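Support > Robot cells > Garnwood > Open tickets > Gripper closes without command

Search tickets
Enter a keyword or ticket number
Go

Gripper closes by itself after release, cell 2, produce basket job

Status: open, waiting on vendor
Priority: high (was medium, see 11:50 entry)
Site: Garnwood
Arm: Asanura, bench mount
Gripper: two finger, Mudix controller
Vendor contact: Bensaid support desk

Original report

Arm goes to basket, picks, moves to bowl, releases, fine. Comes back over the basket with fingers open, and on the way back or just after it gets there the fingers close. No close command in the job log. Nothing between them when it happens so far except once, an egg, which is now in the bin along with the towel I used on it.

Doesn't do it every cycle. Can go a whole tray swap without doing it and then twice in a row. Job was not changed. Nobody has touched the grip settings that I know of, and the change log agrees.

Expected: fingers stay open till the job tells them to close.
Got: fingers close to the stop, wait, open again, job carries on like nothing happened. No alarm on the pendant, that's the bit I don't like.

Log

7:40
Power cycled gripper only. Came back OK, homed OK. Ran the job slow. First fault on the return leg before I'd finished writing this line.

7:55
Power cycled the lot. Same.

8:10
Swapped the job for the bare test one, open / close / open with the arm parked. No fault. Left it running while I got a coffee and did the emails. Still no fault. So arm not moving = fine. Keep that in mind.

8:35
Test job again but with the wrist turning between poses. Fault. Turned the wrist only, no gripper commands at all. Fault again, fingers shut with the arm half way round. Smells like cable.

8:50
Checked the cable from the wrist back to the first clip. Looks fine from outside. Wiggled the connector at the gripper end, nothing. Wiggled it at the forearm clip, fingers twitched. Did it again to be sure, they twitched again. Put it in the ticket as probable cause and went looking for a spare.

9:05
No spare. The box labelled Mudix wrist cable has a Mudix power lead in it. Have relabelled the box. Whoever is doing the next order please add two of the right one, part number's on the sleeve.

9:20
Rang Bensaid. Desk says a bad cable should give a comms fault and stop the gripper where it is. Should not close it. Asked what the gripper does on loss of comms if the setting is something else. Put on hold. Told to send the parameter dump. Sent.

9:45
While waiting, read the parameter dump myself. Comms loss action is set to "hold part". Manual says that one closes the fingers at the last used force so a carried part isn't dropped. Fair enough if you are carrying a part. We aren't on the return leg, we are hanging over a basket with the fingers open and it goes and closes them anyway.

So two things wrong:
a) cable dropping out when the wrist turns
b) what the gripper does about it

(a) alone would be a nuisance. (b) is the reason for this ticket.

10:05
Why no alarm then. Watchdog is 1,000 ms on the arm side. Went through the comms trace, longest dropout is 885 ms. So the link comes back before the arm ever notices it was gone. The gripper has its own shorter timer and reacts to that one. Two timers that dont agree, and ours is the slow one. Explains why the pendant stays clean.

Full trace has 14 dropouts since the job was started this morning. Only some of them closed the fingers, the short ones are under the gripper's own limit and it rides through.

10:20
Bensaid rang back. They agree with the above, more or less. Say "hold part" is the factory setting on this model and most sites leave it. Want us to change to "freeze". Asked if freeze drops the part on a real stop. Answer was that it keeps the fingers where they are with the brake on, should be OK for light stuff, they'd want to see it tested. Asked for that in an email. Not recieved yet.

11:50
Priority raised.

Basket was being topped up by hand with the cell in pause. Pause, not locked off. Fingers were open above the far side of the basket, and they closed. Nobody's hand was between them but it was in the basket, and nearer than I'd like. Grip force in this job is set low for soft fruit so it would have been a pinch, and I've had worse off a cupboard door, but that's luck of the job. The same arm was running jars last month with the force turned right up.

The point for everyone: PAUSE DOES NOT TAKE POWER OFF THE GRIPPER. It stops the arm. The fingers are still live and can still do this. Until this ticket is closed, no hands in the basket or the bowl unless the cell is locked off at the isolator. Sign is on the gate. I've also put it in the shift book.

Incident form done, copy in the usual folder. Entered as near miss.

12:15
Question from the other shift: is this the same as the dropped lemons one from a while back. Don't think so. That one was fingers opening early, and it was worn pads. Pads on this gripper are good, I checked them, cleaned them while I was there.

12:40
Moved the forearm clip back toward the elbow to give the cable more slack. There was hardly any loop at full wrist turn, it was pulling right at the clip. Can see where the jacket has gone shiny. Ran wrist only test again with isolator keys in my pocket and the gate shut: fewer dropouts, not none. Cable is damaged inside I reckon, slack won't fix it.

Clip position in the install drawing is wrong for this arm by the way. The drawing shows the short forearm version. Somebody should fix the drawing. I've put a note on the printed copy, I can't edit the other one.

13:10
Bensaid email arrived. Says what they said on the phone. Changed comms loss action to "freeze". Changed arm side watchdog down from 1,000 to match the gripper timer, so from now on a dropout long enough to bother the gripper should also stop the arm and put something on the pendant.

Tests, gate shut, all by pulling the plug at the cabinet end:
- fingers open, arm still: fingers stayed put, alarm came up. Good
- fingers open, arm moving: arm stopped, fingers stayed put, alarm. Good
- holding an orange, arm still: kept hold. Good
- holding an orange, arm moving: arm stopped, kept hold. Good
- holding an egg: not done, want the new cable in first

Opening position drifts a bit on reconnect. Set to full open, came back 8 mm narrower on one of the tests. Re-homing clears it. Don't know if that's old news or new with "freeze". Asked Bensaid. If it comes back narrow over the bigger apples it'll knock them and not pick them, so the job now re-homes after any comms alarm before it goes near the basket.

13:45
Before anybody asks, yes I looked at whether the job could just check finger position before it drops down to the basket. It can and now it does. If the fingers aren't open it stops above the rim and waits. That's a bandaid, and it does nothing for someone's hand, so the lock off rule stays.

14:20
Cable order placed through Bensaid. They have stock, no delivery time given. Asked if we can run meanwhile. My answer is yes at slow speed, gate shut, no eggs, somebody nearby, and stop the run if the comms alarm comes up more than once in a tray. If you'd rather park it till the cable turns up I won't argue.

Ran it slow from 14:30. Alarm once, stopped properly, fingers didn't move. Re-homed, carried on.

Still to do
- fit new cable, keep the old one, Bensaid want it back
- egg test after that
- check the comms loss setting on the other Mudix grippers here, I'd bet they're all on factory
- same for watchdog on the arm side
- drawing
- spares box
- update the topping up instruction so it says isolator. At the moment it says pause, which is how we got here. Old print is still taped inside the cabinet door, take it down when the new one goes up
- ask Bensaid if the gripper can log its own comms loss events. Would of saved me half the morning

Notes for whoever picks this up

Trace files and both parameter dumps (before and after) are attached to the ticket. The before one is the one with "hold part" in it, I named them badly, sorry. Don't load the before one back in to "get it going again".

If you need to reproduce it, wrist turn from the basket pose to the bowl pose and back, no fruit needed. The worst spot is coming back in low over the basket with the fingers open either side of the next piece, wrist nearly at the end of its turn and the cable at its tightest. Go slow through there and keep clear of the gate.
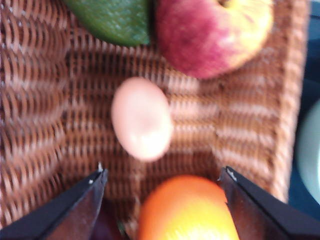
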